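Equipment Planning Meeting – Minutes
Humanoid Floor and Bench Arms
Chair: Tadeo Núñez
Minutes: the person who sat closest to the door
Meeting opened at 2:10 p.m., or when the projector gave in, depending on whose watch you trust.

1. Minutes of the previous meeting
Approved with one correction. The item recorded as "cable budget, resolved" should read "cable budget." Tadeo asked that the word "resolved" be used more sparingly from here on.

2. Spending to date
The spring allocation is spent except for $3,051. Of that, $323 is already owed to Prendex for freight on a crate nobody could identify until it was opened. It held harness straps. We had ordered harness straps. The matter was closed.
Purchasing asked again that people put the order number on the request form. The box marked "order number" was suggested as a good place for it.

3. Gripper fingers
Tromus has quoted for replacement fingers for the bench arms in lots of 50 or 500. The lot of 500 is much cheaper per finger and would last us until most of those present have retired. The lot of 50 would last to the fall at the present rate of wear.
The bench group argued for 500 on grounds of thrift. Purchasing asked where 500 fingers would be kept. The bench group said it would get back to us.
Agreed: one lot of 50. The bench group is to log each finger change with the arm number and the date, in the shared sheet, not on tape stuck to the arm.

4. Floor layout and storage
Tadeo put up the pictures that go with the layout proposal and asked people to look at them before defending their territory.

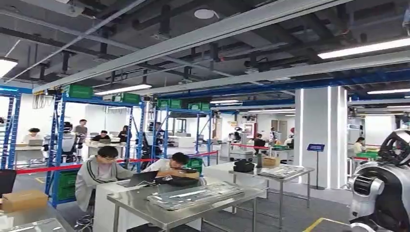 Desks and steel tables on the near side of the red barrier, racks on the far side. 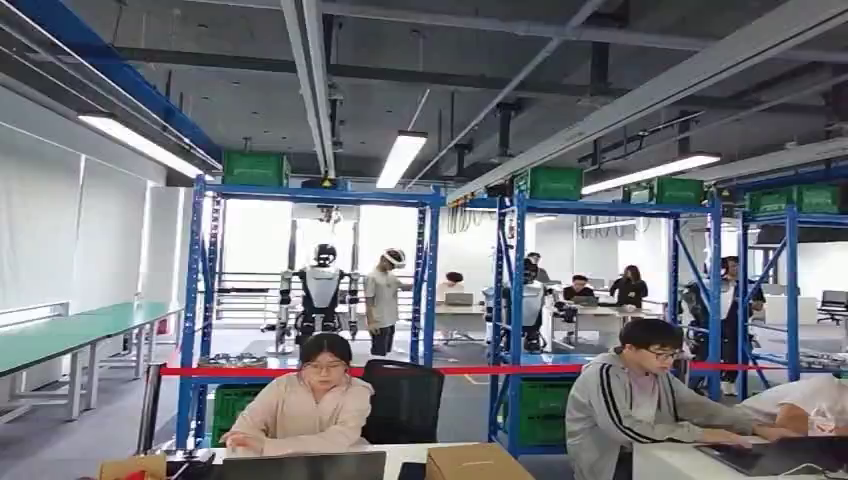

The gantry racks, with the green crates stored on top.
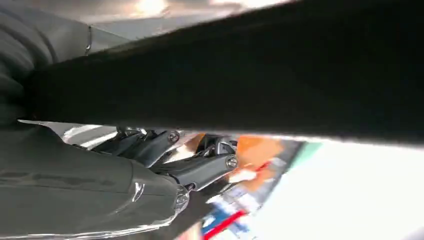 Gripper linkage, for the parts list.

The proposal is to order one more gantry rack from Jinex and move the front row of desks back to make room. The people who sit at the front row of desks spoke against it. They raised the power outlets, the draft, and the fact that they were moved in January and told it was the last time. Tadeo said he had meant it in January.
There was a longer discussion of crates. The crates are the right size for everything we own and so everything we own is in one. Lifting them down from the tops of the racks takes two people and a stepladder, and the stepladder is shared with the second floor, who do not share it back. It was proposed that we buy our own stepladder. This was the only motion of the afternoon to pass without discussion.
Agreed: labels on the crates, on the long side, in print that can be read from the floor. Contents to be listed by what is in the crate, and "misc" is no longer a category. Three people abstained – they know which crates are theirs.
The rack order is held until Facilities confirms what the slab will take. Facilities has had the question since February.

5. Headsets and operator hours
The teleoperation group wants a spare headset and a second set of face pads. The pads were approved on the spot, with some feeling. The spare headset goes to the next round, together with a request for an adjustable stool for operators on long sessions.
The booking sheet will be split into morning and afternoon slots. Anyone who books the whole day and leaves at lunch will lose the following slot.

6. Service contract
Cáceres has offered to extend the service contract on the humanoids for another year on the same terms. Same terms includes the clause under which a visit before 10 a.m. is charged as an emergency. Tadeo will ask for that to come out. He asked last year also.
If Cáceres won't move, we will take the contract anyway and schedule our breakdowns for late morning.

7. Other business
The coffee machine is not equipment for the purposes of this budget. The question may be raised again with new evidence.

Actions
Tadeo Núñez: Cáceres clause; chase Facilities on floor loading
Purchasing: Tromus order, lot of 50; pay Prendex; stepladder
Bench group: finger log
Teleoperation group: new booking sheet, stool prices
Everyone: crate labels by the end of April

Meeting closed at 3:40 p.m. Next meeting to be set once the room calendar is working.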